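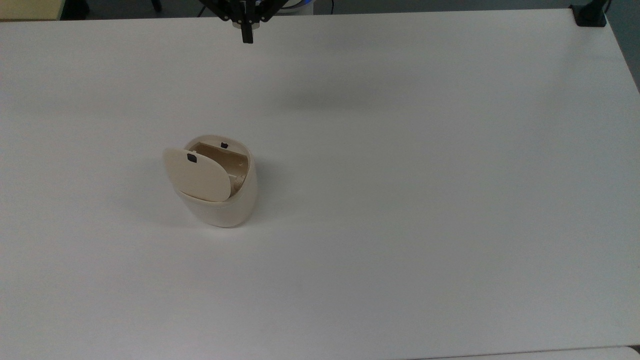
By Thiện Khúc

Skanari has started a side-by-side trial of two robot grippers at its Hesberg workshop, and the first set of results favors the cheaper one on small household items with lids.

The trial began in the first week of July and covers a single job to start with: closing and opening the flip lid on a small cream-colored bin. Each gripper is mounted on the same arm and driven by the same controller, and each gets 1000 attempts. The bin is moved and turned between attempts so that the arm can't repeat a stored path.

The first gripper is the Dinitz, a two-finger model that Skanari has used on its own machines for several years. The second is the Đào, a newer design that costs less and has fewer moving parts. Skanari bought both at list price and says neither maker has a say in how the tests are run.

Light-colored plastic on a white table was picked on purpose. The contrast is low, and the team wanted to know how much trouble that would give the cameras before any blame went to the grippers. Two views are being compared, one from a camera at the head of the robot and one from a fixed camera at the workspace. The head camera looks down into the open bin and does better at finding the catch. The fixed camera is better at judging how far up the lid is standing.

So far 1359 attempts have been logged. The Dinitz has done its full 1000 and the Đào the rest. The Đào is ahead on opening, where its narrower fingertip gets under the rim more often. On closing there is little between them. Most misses with either gripper came from pushing the whole bin along the table before the lid moved.

The bin is not fixed down, and Skanari plans to keep it that way. An earlier round with the base taped in place gave 99 good closings out of 100 with the Dinitz, a figure the team decided was of no use to anyone with a real kitchen counter.

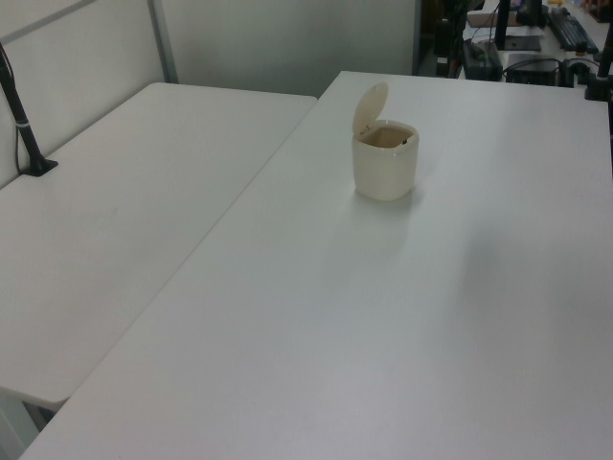

Thanks for giving the taped-down number as well, a reader wrote under the first notice of the trial, but the comparison won't mean much until both grippers have been run with the same grip force limit. The reader had tried a similar lid task at home and found that the force setting changed the results more than the shape of the fingers did.

Skanari says the limit is set to the same value for both grippers and will be printed with the full results. It has also agreed to add a short run at a lower setting, using the opening task only.

The controller will be looked at after that. The present one sends a new command only when the arm has finished the last, and the team suspects this is behind some of the sliding. A second controller, which can correct the path while the arm is moving, is installed but has not been used in any logged attempt.

The remaining Đào attempts are due to be finished before the end of the month. Skanari will then repeat the test with a taller bin and a screw-top jar. Logs from both cameras will be posted on the Hesberg workshop's page, including the failed attempts.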